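搜索本站 请输入关键词 搜索

冬至的汤圆和一本没寄出去的菜谱

2023年12月22日

打印 | 用电子邮件发送 | 分享 14

冬至到了,我又开始跟那口砂锅较劲。每年这一天我都要煮一锅羊肉汤,每年都煮得比前一年差一点,进步的只有我找理由的本事。前年怪羊,去年怪火,今年我打算怪水。这边的水硬得能在壶底长出一层地质年代来,炖肉的时候浮沫怎么撇都撇不干净,像在给一条河清淤。

我搬到这座城已经有些年头了,认识的人里会做饭的占了大半,愿意教我的只剩下一个伊齐娅尔·莫亚。她住我楼下,巴斯克人,对中国菜的理解是“什么都切得很小”。有一回她看我切姜丝,看了很久,问我是不是在生谁的气。从那以后我切姜都切片。

本来这篇想写汤圆,写着写着要拐到菜谱上去,先打个招呼,免得有人滑到底下留言说标题骗人。上次写腌萝卜,中间岔出去讲了一大段修自行车,有读者很客气地问我萝卜后来怎么样了。萝卜后来坏了。

先说汤圆。我妈的做法是黑芝麻炒熟,擀碎,拌猪油和糖,冻硬了再包。听上去没什么,难在“炒熟”两个字。芝麻从生到熟要好一会儿,从熟到糊只要你回头看一眼手机。我头一回炒,整个楼道闻着像有人在烧旧家具,楼上的杜阿尔特·维洛索下来敲门,手里端着一盆水。他很有礼貌,先问我需不需要,得到否定答复以后,又端着那盆水上去了,一路滴滴答答。

第二回我学乖了,去西富恩特斯那家店买现成的黑芝麻粉。老板娘见我盯着货架发呆,推荐了一种进口的,包装上画着一头很壮的牛,我到现在也没想明白牛跟芝麻有什么关系。买回来拌上猪油,冻了一夜,拿出来硬得可以砸核桃。包进糯米皮里,一个个圆滚滚的,下锅以后有一半选择了自由。最后我们吃的是黑芝麻糊里漂着白面片。伊齐娅尔说很好吃,又问这道菜叫什么。我说叫冬至。

糯米粉的问题另说。我妈在电话里讲要用“温水,不烫手”,可她那双手从开水里捞粽子都不眨眼,她的“不烫手”对我来说已经属于工伤范围。后来我自己摸索出来,先拿一小块粉团煮熟,再揉回去,皮就不容易裂。得意了好几天,打电话汇报,她说这不就是“打芡”吗,你外婆一直这么做,你小时候还在边上偷吃。我完全不记得偷吃过,但这种事她记得比户口本还清楚。

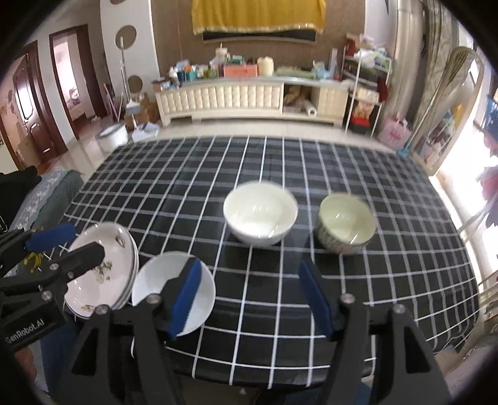 说到外婆,就要说那本菜谱。严格讲它算不上菜谱,是一个记账用的硬皮本子,前半本记的是电费和谁家借了多少鸡蛋,后半本才开始写吃的。外婆识字不多,写法自成一派,“酱油”常常只写一个“油”,真正的油她画一个小圈。所以头几页看下来,你会以为我们家祖上拿酱油炸东西。

用量方面就更随缘了。盐是“一点”,糖是“也一点”,醋是“看”。看什么,看谁,看到什么程度,一概不提。红烧肉那一页末尾写着“和上次一样”,我把整本翻遍了也没找到上次。

这本子原本在我舅舅手里。前年五月他收拾屋子,问我要不要,不要他就跟旧报纸一起卖了。我在电话这头差点跪下。寄过来花的邮费够买一口新砂锅,包裹在路上走了很久,到的时候外面裹了三层塑料布,里面还塞了一双他觉得我冬天用得上的毛袜子。袜子小了两号。我没跟他说。

拿到以后我起了雄心,打算把整本誊一遍,配上说明,印几份寄给家里的表亲们。我甚至买了一个据说能识别手写字的软件,叫斯科托夫,按月收费。它把外婆写的“焖一炷香”认成了“问一位乡绅”,把“小火”认成了“小人”。我觉得后一个倒也不算全错,火候这东西确实挺小人的。试用期一到我就退订了,退订按钮藏得比我妈的存折还深。

于是只好手抄。抄到第二个月,我发现自己根本抄不完,原因是每抄一道就想做一道,每做一道就要打一通电话,每打一通电话,电话那头的人就要从这道菜讲到某某亲戚当年结婚没请她。光一个八宝饭,我就听到了三个版本的同一场婚礼。在我妈的版本里,新郎喝醉了;在我姨的版本里,喝醉的是我妈。

法尔扎娜·西迪基听我抱怨这事,说她奶奶的菜谱更省事,一个字都没有,全在奶奶脑子里,想学就得站在灶台边上挨骂。她到现在煮豆子还会不自觉地往后躲一下,怕有勺子飞过来。我们比了一阵谁家的长辈更不讲道理,没比出结果,倒是把她带来的一盒甜点吃光了。

回到冬至。我老家那边分两派,一派吃汤圆一派喝羊肉汤,我家是罕见的两样都要,理由是外婆和外公各出身一派,谁也没说服谁,几十年下来就变成了先汤后圆。外公喝完汤必定要说一句“可以了”,然后照样吃掉一大碗汤圆。外婆在本子上给这一天单独留了一页,上面写:冬至,羊肉,多放姜,他不说但是爱吃。

这一页我抄了好几遍,字总是写不好。

菜谱后来没寄出去。抄好的部分放在抽屉里,跟那双袜子放在一块儿。有个表妹每隔一阵就来问进度,我的回答已经从“快了”退到“在弄”,再退到给她发一个表情。伊齐娅尔建议我干脆拍照发给大家算了,一个下午的事。她说得很对,所以我有点不高兴。

今年的羊肉是昨天买的,肉铺的人问我要哪个部位,我照着自己身上比划了一下,他笑得刀都放下了。姜放了很多,切的片。砂锅盖子在响,我去看一眼。

(回来了,又扑出来了。灶台待会儿再擦。)

评论 30 | 分享到 | 打印本页

上一篇:腌萝卜,以及如何补胎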